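Garnar Extends Shoe Drive for Adult Students Through End of Summer

Collection bins will stay open at both Brudon locations; repair nights added

BRUDON, June 18, 2023 - Garnar, the evening school for working adults, will keep its shoe drive running through the end of summer after a strong first month. The drive opened in May and was set to close this week.

The school has taken in almost 300 pairs so far. Of those, 200 have already gone to students and their families. The rest are being sorted, cleaned and matched by size in the old print room on the ground floor of the main building.

"We asked for winter boots and work shoes, and we got those, but what people ask for most is a plain pair they can wear to class and to a job," said Enikő Pintér, who runs student services at Garnar. "Black goes first. A lot of our students work in kitchens and stores where the dress code says dark shoes."

The idea came out of a survey the school sent to students over the winter. Bus fare and child care were at the top of the list, as expected. Shoes came up more often than staff had planned for, mostly from students who stand for a full shift before class starts.
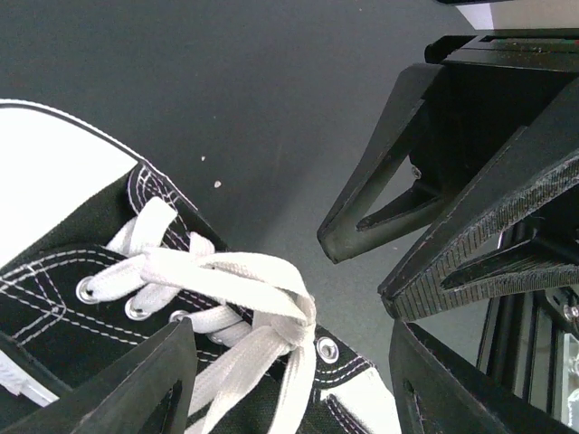
A black canvas high-top with white laces.

Donated shoes should be clean and have some wear left in them. Laces can be missing. Tivex, a local supplier of sewing and shoe repair goods, is providing 100 sets of replacement laces and will restock the repair bench as needed. Adult sizes are needed in every width, and children's sizes are welcome. The school cannot take ski boots, skates or single shoes.

Starting next month, Garnar will also hold repair nights in the print room. Fredy Espinoza, who teaches the school's leather and canvas class, will lead them with help from his second-year students. They will reglue soles, patch linings and replace worn laces at no charge. Students may bring in their own shoes as well as pick up a donated pair.

"Most of what comes across the bench is a small job," Espinoza said. "A loose sole takes a few minutes of work, then it sits in the clamp overnight. People can come back for it before their next class."

Nga Vũ, a student in the bookkeeping program, has been keeping the size list since the drive began. She said men's sizes at the large end and women's sizes at the small end run out quickest.

Bins are located at 2 sites: the front lobby of the main building and the Valdebenito branch library, next to the book return. Both are open during regular building hours. Groups with more than a few bags to drop off should call ahead so that someone can meet them at the side door.

Students who need shoes do not have to fill out a form or show proof of income. They can stop by student services before class and give a size.

Press contact: Dinesh Mridha, Garnar communications office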